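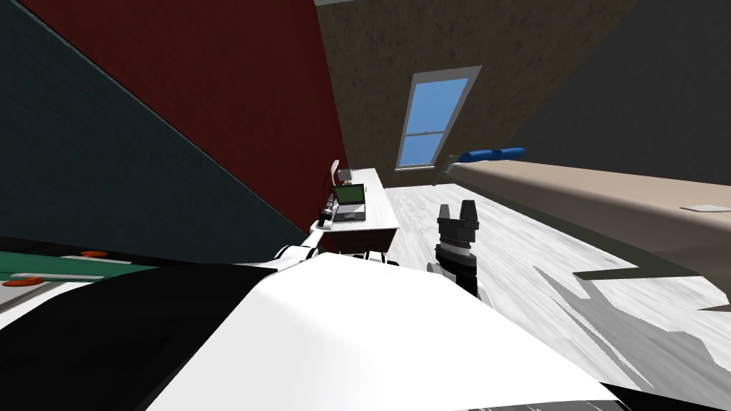 Tiefenwirkung

Als Tiefenwirkung bezeichnet man den Eindruck räumlicher Ausdehnung auf einer ebenen Fläche. Der Begriff wird in der Malerei, der Grafik, der Fotografie, der Bühnengestaltung und der Computergrafik verwendet. Von der Raumtiefe ist die Tiefenwirkung zu unterscheiden: Erstere ist eine messbare Größe, letztere hängt von der Wahrnehmung des Betrachters ab.

Grundlagen

Das Sehen mit zwei Augen liefert bei nahen Gegenständen leicht verschiedene Netzhautbilder, aus denen das Gehirn Entfernungen ableitet (Querdisparation). Bei einem flachen Bild fällt dieser Hinweis weg. Die Tiefe muss dann aus monokularen Merkmalen erschlossen werden, die auch mit einem Auge erkennbar sind. Dazu zählen Überdeckung, relative Größe, Linearperspektive, Texturgradient, Schattenwurf und Luftperspektive.

Die Überdeckung gilt als besonders zuverlässig, sagt aber nur etwas über die Reihenfolge der Gegenstände aus. Wie weit sie auseinanderliegen, bleibt offen. Die relative Größe setzt voraus, dass der Betrachter die tatsächlichen Maße eines Gegenstands kennt oder wenigstens vermutet.

Linearperspektive
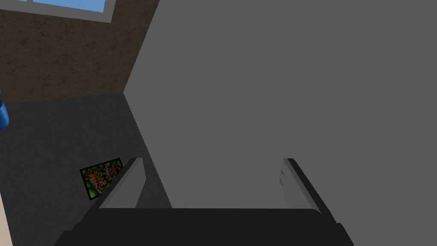

In der Linearperspektive treffen sich die Abbilder paralleler Geraden, die schräg zur Bildebene verlaufen, in einem gemeinsamen Fluchtpunkt. Liegen die Geraden waagerecht im Raum, befindet sich dieser Punkt auf dem Horizont. Der Effekt tritt auch ohne Gebäude oder Straßenzüge auf. Bei den beiden Greiferfingern, die schräg nach oben und zur Mitte hin gerichtet sind, lenkt schon die Neigung den Blick in die Tiefe; die hellgrauen Innenseiten setzen sich dabei von den dunkleren Rändern ab. Fehlen solche Helligkeitsunterschiede, sind Flächen und Kanten schwerer voneinander zu trennen, und der räumliche Eindruck lässt nach.

Ein kurzer Abstand zwischen Augpunkt und Motiv verstärkt die Verkürzung. Die Brennweite eines Objektivs beeinflusst die Perspektive dagegen nur mittelbar, indem sie den Bildausschnitt und damit häufig die Wahl des Standorts bestimmt. Wird die Kamera um die Blickachse gedreht, kippt der Horizont, die Größenverhältnisse bleiben erhalten.

Luftperspektive und Farbe

Mit zunehmender Entfernung nehmen Kontrast und Farbsättigung ab, und die Töne verschieben sich ins Bläuliche. In Landschaftsbildern werden deshalb oft Vorder-, Mittel- und Hintergrund farblich abgestuft. In Innenräumen spielt die Trübung der Luft kaum eine Rolle.

Unterricht und Sammlungen

Die Zeichenschule Futthorpe behandelt die Tiefenwirkung in einem Kurs mit sechs Abschnitten. Grundlage ist das Lehrbuch „Fläche und Ferne“ von Villads Vigfúsdóttir, das im Verlag Luvau erschien und 27 Kapitel sowie 38 Tafeln umfasst. Vigfúsdóttir ordnet die Überdeckung vor der Linearperspektive ein, was von der üblichen Reihenfolge abweicht. Die Lehrmittelsammlung Midska verzeichnet 1.829 perspektivische Übungsblätter, überwiegend Bleistiftzeichnungen.

Siehe auch

Fluchtpunkt
Luftperspektive
Texturgradient
Trompe-l’œil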